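Home Archive Recipes About me Contact
Search this blog Type and press enter

Posted on July 11, 2022 by Mervin Friesen

My first summer with aubergines

When I came to this country I did not know that an aubergine can be a difficult plant. In my mother's garden they grew like weeds, and we gave them away to the neighbours in buckets. Now I have a small plot behind the old Fehr dairy in Hurkberg, and the wind comes over the field every evening – for an aubergine this is a hard life.

I sowed 19 seeds in a tray on the kitchen windowsill. Five came up. My neighbour Lorne Tremblay told me that I was too late and the room was too cold, and he was right on both points. He starts his in December, with a lamp, which I find a little extreme.
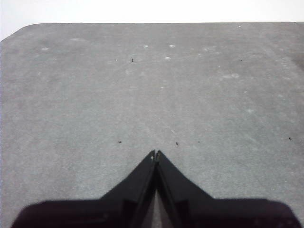 Grey, my least favourite colour in July.

The five plants went outside under an old window. I water them in the morning, at the root, and I pinch out the side shoots below the first flower. The slugs took one plant in a single night. For the other four I put a ring of crushed eggshell around the stem, and I do not know if it helps, but I like how it looks.

Lorne grows the long, thin kind. He says that the skin is softer and they do not need salt before cooking. I still put salt, because my mother did it, and I would feel wrong without it. Then I fry the slices slowly, with garlic and a spoon of vinegar at the end, and I eat them cold the next day with bread.
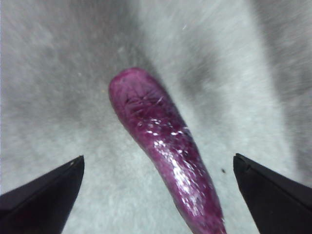
Purple, curved, and a little wrinkled near the top.

My own plants have flowers now, small ones which look to the ground. I shake them gently when I pass, as Lorne has taught me. Next week I must also tie up the tomatoes, and I have still not found my string.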